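Prosecutors in Drodham charge former port director

9 July 2019

DRODHAM — Prosecutors on Tuesday's docket list charged the former director of the Avton port authority with fraud and abuse of office, the public prosecutor's office said.

The charges follow an inquiry opened in March into dredging contracts awarded to the Noguchi company. Investigators searched nine offices and questioned almost 100 people, according to a statement.

The former director denies wrongdoing. A defense lawyer called the case political and said an appeal against detention had been filed with the court in Ellier.
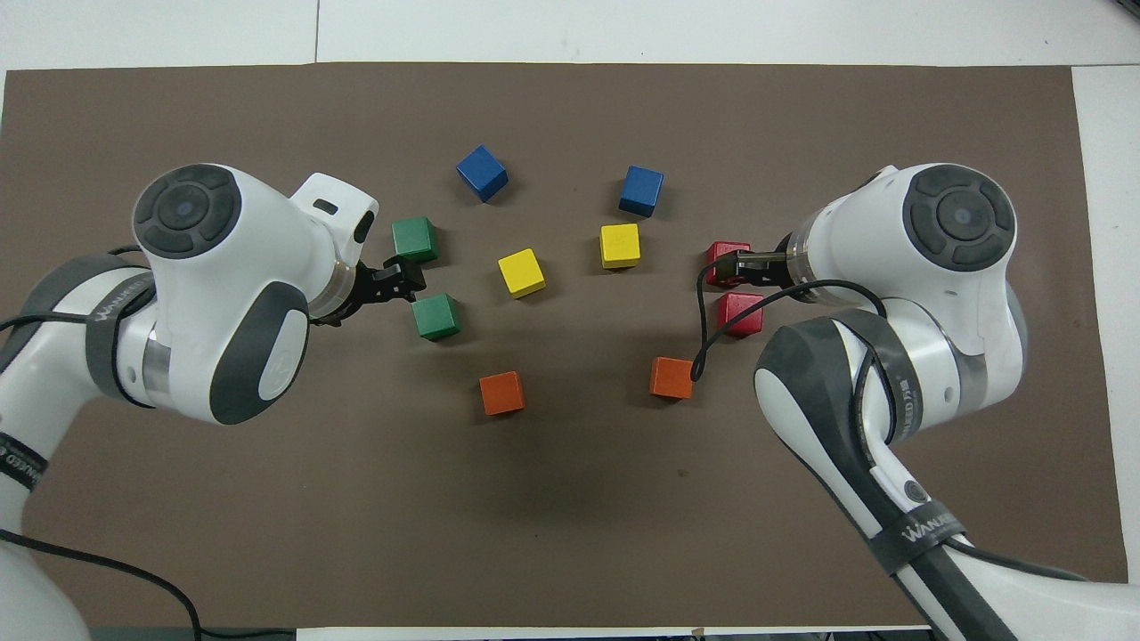 1 min read

Opposition lawmakers have asked for the contracts to be made public. The port employs 400 people, and its union said wages for this month would be paid as usual.

A first hearing has not been scheduled.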